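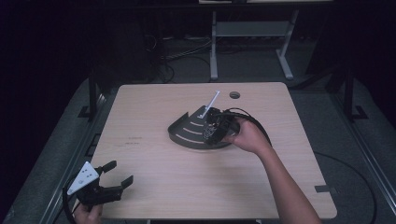

Is the Skov table worth buying if you mostly work from home and only now and then have people over? For most small households I'd say so, provided you can live with a light top that shows coffee rings and a delivery that takes its sweet time.

Filed under: Home & Furniture > Tables & Desks
August - by Signe Stougaard

I ordered ours from Avalton in the spring, after months of eating dinner off our knees and doing the bills on an old door laid over two filing cabinets (my husband Nattawut still speaks fondly of that door). I wanted something pale, plain and sturdy, and I wanted the corners kind to hips, mine being the sort that find every corner in the house. The wait was 8 weeks. I called twice and the lady on the phone was so pleasant both times that I forgot to be cross.

Putting it together

It came in two boxes, with the legs in the smaller one. You could do it alone, I suppose, but do ask somebody to hold the far end while you get the first bolts started. We were done before lunch, and that includes a long hunt for the hex key, which had slid under the cardboard. The instructions are all drawings and very small ones - I used my reading glasses and a lamp.

Living with it

I love this table, I really do! It doesn't wobble, even when my neighbor Fatemeh Talebi leans on it with both elbows to tell me about her sister's wedding. It seats four nicely and six if everybody is fond of each other. Bread dough, sewing, tax forms, a jigsaw that stayed out far too long, it has put up with the lot. A damp cloth does for everyday wiping, and I go over it with a little wax when I remember.

My one real grumble is that the finish marks if you leave a wet glass overnight. One ring by the window end has never come out, and I have tried everything my mother ever swore by. Coasters, then, and more of them than you think.
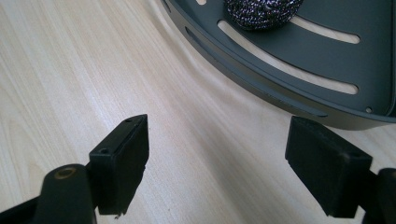 Price and who it suits

We paid extra to have it carried upstairs, and the driver took the packaging away for another $2, the best money I spent all year. If you have small children and markers in the house, I would look at something darker. For a couple, or for one person with a lot of projects on the go, I'd buy it again tomorrow, and I have already told my friend Frida to put her name down for one.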